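Mon 12 August. Hand-held gripper, fingertip pad comparison, snack packets into box.
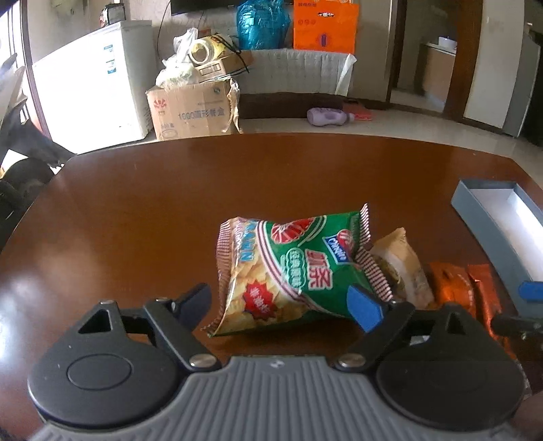
## Setup

- Two hand-held units, left and right. Jaw arms pivot at the housings, a blue rubber pad on the right fingertip.
- Pad set A is the Prenau moulding, as supplied. Pad set B is the softer Jadoon one, same outline, same fixing.
- Objects: green cracker bag (crumpled), beige pastry in clear-ish wrap, two orange wrappers. Target is the open grey-blue box on the right of the table.
- Logging on the Sullwood controller at 50 Hz. Jaw width and wrist pose only. Force channel still not wired.

## Runs

Nine picks per pad set on the green bag, then the same on the pastry packet. Orange wrappers left for tomorrow.

Set A, green bag: 6 held through to release. The failures were all on the approach where one pad meets the bag before the other. The bag turns about the first contact and the second jaw closes on the crimp. Closing slower made no difference that I could measure.

Set B, green bag: all held. Jaw width at grip varied more between picks, so a fixed width threshold for "object in hand" will not do for this set. Needs a threshold on rate of closing as well.

Pastry packet: no difference between sets.

## Tracking

Lost pose twice, both times with the jaws low over the polished table top. Reflection from the left is the likely cause but I have not tested it with the light blocked. The Bronddale rig uses a matt cloth under the objects. Would prefer not to, as the cloth changes how the bags slide.

Longest clean episode 585 frames. Left unit drops a frame at the start of each episode, same as last week. Trim in post for now.

## To do

- Repeat set A with the bag flattened.
- Check pivot screws for play before and after a session. Right arm felt loose by the end; no measurement taken.
- Block the light from the left, repeat low passes.
- Ask Jadoon for a second pair of B pads. Delivery on the last lot was quoted as September.
- Wire the force channel.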